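Table and bin notes for the Cotari tidying set. Maintained by Haoran Xia. Last edited Sep 27, 2022.

These notes cover the furniture and containers only. Item lists and label formats are in their own files.
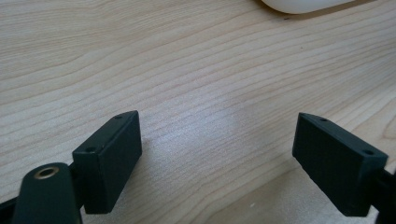
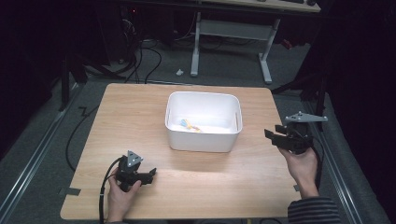

## Table

- Light wood top with a visible grain and slightly rounded corners.
- Wipe with a damp cloth before each session, then dry. No polish. It makes the overhead glare worse.
- Tape on the edge stays on until the layout changes. If a piece lifts, replace it in the same spot.
- Cables go over the side, never across the top.

## Bin

White plastic, open top. It goes near the middle of the table, and small items are put into it or taken out of it, depending on the task. The bins are listed under the name `Briva` in the item sheet. There are 3 of them and they are interchangeable. Don't stack them between sessions; the rims get scuffed and the insides pick up marks.

## Tasks

| name | start | end |
|---|---|---|
| `han_in` | item on table | item in bin |
| `han_out` | item in bin | item on table |

Both tasks together make 400 entries. An entry counts as finished when the item is at rest and no part of it hangs over the rim.

## Known problems

- Soft items don't keep their shape. The same item can look quite different from one entry to the next, so match on the item ID and not on the outline.
- White items are hard to pick out against the bin floor. We left most of them out.
- 2 entries in `han_out` have the wrong item ID. They are marked `check` and will be fixed in the November update.

## Related

The shelf and drawer notes are in `hindska/README.md`. The table there is a different height, so don't mix the measurements.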